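Tabletop two-arm cell: setup tips for handling hand tools

Posted in Workshop Tips by Crescencio Montoya

These are working notes from the bench in the shared shop at Sturnstead. They assume the arms are already assembled and talking to the controller. Everything below deals with the table, the rail, the cables and the choice of objects.

Rail and mounting

Bolt both arms to one length of aluminum extrusion along the front edge of the table. Two separate clamps will drift apart over a few weeks, and every saved position drifts with them. Put each base on its own flat plate so one arm can come off for service while the other stays where it is. Torque the plate bolts, mark them with paint pen, and check the marks every 200 cycles.

Set the spacing so both grippers can reach the middle of the table with the elbows still bent. An arm working at full stretch sags at the tip and picks badly.

Cables

Leave a loop at the wrist and another at the elbow. Move each joint to both ends of its travel by hand, power off, and watch the loop the whole way. If it goes tight anywhere, add slack. If it can drop low enough to touch the work, take some out. Zip ties go on snug, never hard, or the jacket wears through at the tie. We lost one camera lead that way in February.

Surface and walls

Plain side walls cut down on what the cameras have to sort out. Matte is better than gloss. Run the lights for 12 minutes before recording positions.

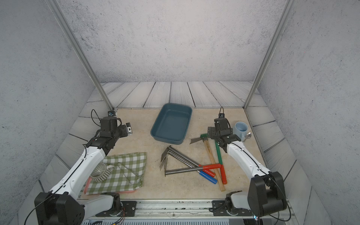 Garden tools are a harder test than blocks. The handles differ in thickness, the heads are heavy, and the balance point is seldom where the grip is. Start with the tool on top of the pile. Grip close to the balance point and lift straight up 230 mm before any sideways travel - a tine caught under a neighboring shaft will drag the whole pile otherwise.

Close the gripper slowly on round handles. If the handle rolls, turn the wrist so the fingers come down square across it and try again. Urmila Shakya wrapped our finger pads in self-fusing silicone tape, and slips on smooth handles dropped a good deal. Replace the tape when it glazes.

Loading a tray

Lower the tool into the tray before opening the fingers. Dropping from height chips the tray and bounces the tool out. Long tools can lean on the rim with the handles toward the arms, where the next grasp is easier. Leave the longest for last.

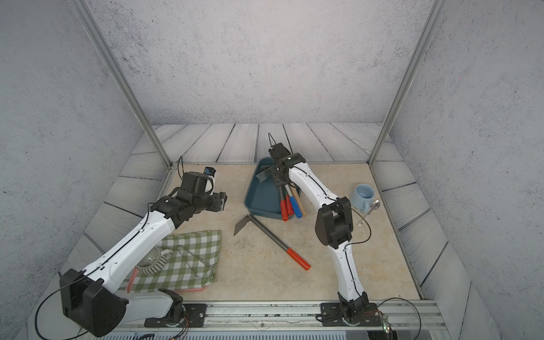
Right gripper down in the tray, with one hoe-like tool still on the tabletop.

Keep a few household objects at the sides of the table. They force the path planner to deal with obstacles, and a mug is cheap to replace.

Maintenance

Wipe grit off the rail before sliding a plate. Regrease at 4,000 cycles, sooner if the tools come in dirty. Log every stall with the joint number and the object being held. Ours goes in the blue binder under the Zabala vise; please write legibly.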